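Report on a Visit to the Garnby Shared Workshop

October 2020

Members of the Sirketti Makers' Association were received at the Garnby shared workshop for its annual open day, the first held there since the move in June of last year. The purpose of the visit was to see how members build hand-held grippers for teaching robot arms household work, and to learn whether a similar project could be supported at Sirketti.

The workshop occupies the ground floor of a former feed store and has 20 benches, of which 3 are set aside for automation projects. Visitors were shown the printing area first. Housings are printed overnight, cleaned by hand and left for a day before any screws are fitted. Our hosts advised that the finger pads were the slowest part to get right. Early pads were too stiff and slid off cotton, and a softer grade was adopted after several trials.

Two designs are in regular use, known to members as the Dasari and the Xu. The Dasari is lighter and was favoured by those who work for long periods. The Xu has a stronger spring and keeps its setting better. Parts for either come to less than $500, and the drawings may be copied by any affiliated workshop. Visitors were invited to assemble one set of linkages, and the centre's staff were generous with their time.

The second half of the programme dealt with use in the home. Members take a finished gripper to their own rooms and practise picking up, folding and putting away everyday items. The project log stood at 207 entries on the day of our visit.
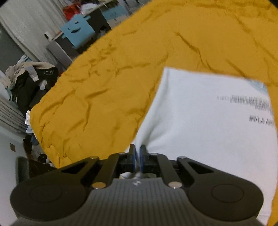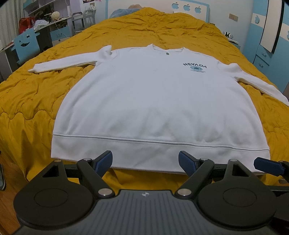
Laundry remains the most demanding of the tasks the workshop has taken on. A cup or a box keeps its shape when it is lifted, but a garment must be gripped again at almost every step. The white sweatshirt spread on the yellow comforter, with the open jaws just below its hem, illustrates the starting position our hosts recommend, and the small fold of white fabric held between the blue pads is the kind of grip a beginner is asked to practise first. Members are encouraged to work slowly and to note the colour and weight of the cloth in the log.

The Association has asked Garnby for a copy of the parts list and for the loan of one set of pads. A proposal for a bench at Sirketti will be placed before members at the next general meeting.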